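How do you teach a robot to tidy a shelf?

Think about the last time you put something away. Maybe it was a jar going back in the kitchen cupboard, or a book squeezing in between two other books. Did you have to think hard about it? Probably not! Your eyes found the gap, your hand went to the right place, and your fingers knew how tightly to hold on.

For a robot, that same little job is enormously tricky. Robots are brilliant at doing one thing over and over again in exactly the same way. But shelves in real shops and storerooms are never exactly the same. Bags flop. Jars roll. Somebody puts a box down on top of something else and wanders off for a cup of tea.

So a company called Jarnon has made a kit to help robots learn. It's called Riresel, and I think it's one of the cleverest ideas I've come across in ages.

What is Riresel?

Riresel is a learning kit. Inside the case there's a small camera on a headband, a little box that stores the videos, and a computer program called Istis. You don't get a robot in the case (sorry!). Whoever buys the kit already has one, and wants it to learn something new.

First, a person puts on the headband and does an ordinary job with their own two hands. They might pick up packets, move boxes or straighten things on a shelf. The camera looks wherever the person's head is pointing, so it gets a really good view of their hands at work.

Then Istis watches the videos. It looks for the hands, works out where the fingers are, and notices what they're holding and how they move. It does this again and again, with lots of different videos, until it starts to spot patterns.
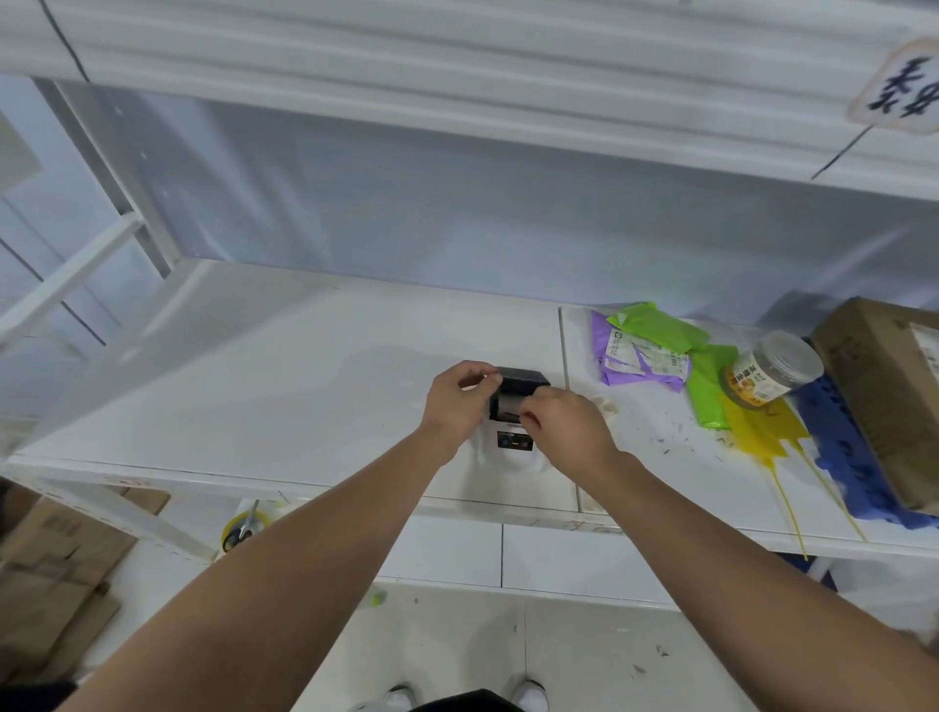 Patterns are the important bit. Imagine you had never seen anyone catch a ball. If you watched one person do it once, you might think you always had to stand on your left leg, just because they did. But if you watched 2000 catches, you'd soon see what really matters - eyes on the ball, hands ready, fingers closing at the right moment. Istis learns in a similar way. The more examples it has, the better its guesses become.

Why use messy shelves?

You might expect robot teachers to practise with neat rows of matching boxes. Some do! But a robot that has only seen neat shelves can get in a terrible muddle when it meets a crinkly bag.

Soft things are especially hard. A cardboard box keeps its shape when you pick it up, but a plastic bag changes shape every time you touch it. Clear plastic is hard too, as a camera can see straight through it and may not notice it's there. And when one thing is half hidden under another, the robot has to guess what the hidden half looks like. You do this all the time without noticing. Try putting a tea towel over part of a toy and see how quickly you can still tell what it is.

How long does it take?

Florence Bélanger works at Lemieux, a company that packs and posts parcels, and her team tried Riresel in October. They recorded 112 short videos before they let their robot have a go. On its first try it picked up 11 things out of 25. That might not sound like much, but Florence was thrilled. "It had never picked up a floppy bag before," she told me, "and it got one on the very first morning!"

The kit isn't perfect. The headband can feel a bit tight after an hour, and if you look away while your hands are busy, the camera looks away too, so that video isn't much use. Istis also needs a fast computer and plenty of time to do its learning. Lemieux leave theirs running all night.

Try it yourself

Ask a friend to be the robot. They must keep their eyes shut and do only what you tell them. Now try to get them to pick up a plastic cup and put it on a table. "Pick it up" isn't allowed - you have to say things like "move your hand forward" and "close your fingers". Swap over when the cup is safely on the table, or on the floor!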